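Kanance Handset Size List
README, November 2020

Hello and welcome! Kanance is a plain table of phone and small tablet measurements, put together by Morfudd Gethin and Heledd Pumphrey over more evenings than either of us would like to add up. It began when Morfudd wanted a phone that would fit her coat pocket and found that every shop page measured things a little differently (some with the camera bump, some without, and one that gave only the weight).

What you get
The file kanance.csv has 500 rows, one per handset, from 41 makers. Each row has 13 columns, including height, width, thickness, screen diagonal and weight. Sizes are in millimeters, apart from the diagonal, which stays in inches as people tend to search for it that way.

Known gaps
In 35 rows the thickness is blank. Please leave those blank if you pass the file along! Folding models are listed open, with the closed size in the notes column.

The project page
The table can be browsed at the Biwott site too, under Gellolard, our little viewer.

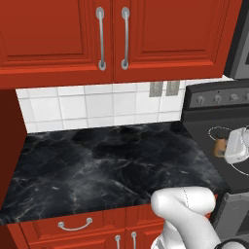

Render: red cabinet doors with long bar handles.

Corrections are very welcome. Send the maker, the model and where you found the number, and Heledd will add it to the next release.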